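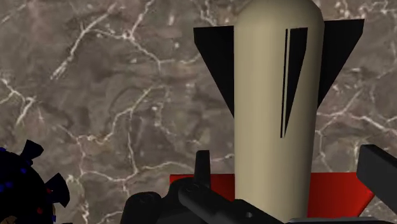
Project report: simulated grasping for a home-built arm
Mei Lyons, second year, robotics option

3. Method

The arm itself is still in pieces in Hazem Hajji's garage, so this part of the work was done in simulation. I modelled the gripper in black, as the printed parts will be, and set up objects for it to approach. The main one is a beige cylinder with a rounded top and black fins, on a red base. The fins make it awkward – a finger can meet a flat face or a thin edge depending on the angle.

The background is a marble texture. I changed it between batches to see whether the vision code, which we call Cunent, was relying on it.

I ran 583 attempts in batches of 20. Each one ended when the fingers closed or the time limit was reached.

4. Problems

The wrist joint drifted in the first 170 runs. Hazem found that I had entered the link length wrongly. Those runs are left out of the results.

The fins also caught the fingers on low approaches. I raised the starting height by 4 cm and kept it there.

5. Next steps

Print the second finger, fit the wrist motor and repeat the last batch on the real arm in October.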